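Moving from a self-hosted server to Vutotden: frequently asked questions

Last updated 2024-04-22

Who is this page for?

Customers who run the Szewczyk stock and ordering package on their own server and have been asked to move to the hosted version, Vutotden. If you already log in through a web browser, you are on Vutotden and can skip this page.

Do we have to move?

No. The self-hosted edition still gets security fixes, but new features go to Vutotden only. Support contracts for the self-hosted edition can be renewed until the end of July. After that we will answer questions about it by email, with no guaranteed response time.

How long does the move take?

Most sites are switched over in 2 working days. Day one is the export and a test import. Day two is the final import, and your old system has to be read-only while that runs. Our Movthorpe office does the imports, so please book your dates with them.

What gets transferred?

Customers, suppliers, stock items, price lists, open orders and invoices. Closed orders are transferred as well if you ask for them on the booking form. Custom reports are not. They use a different query format and have to be set up again. 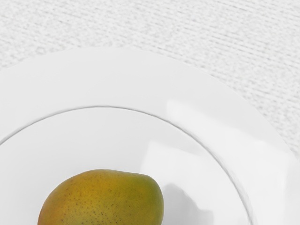 Image: Halina Śliwiński

Our import stopped with error 756. What does it mean?

Two records share the same item code. The old package allowed this if one of them was marked as inactive. Open the log, find the code given on the last line and rename the inactive item. Then start the import again from the beginning. A half-finished import can't be resumed.

And error 330?

The export file was made with a version of the package that is too old. Install the latest update on your own server, run the export again and send us the new file.

Can we keep our own login names?

Yes, as long as each one is linked to a separate email address. Shared logins such as "warehouse" or "office" need an address too. Passwords are not carried over. Every user gets a link to set a new one.

Will our label printers still work?

If they work from Windows, yes. Install the Dredundale print connector on one computer in the same network as the printers and leave that computer switched on during opening hours. The connector listens on port 804, so your firewall has to allow it.

What happens to the old server?

That is up to you. We suggest keeping a backup of the database for as long as you need the records for tax purposes. We do not keep a copy of your export file once you have signed off the import.

My question isn't listed.

Send it to Konrad Piątek through the contact form and choose "Migration" as the subject. Please include your customer number.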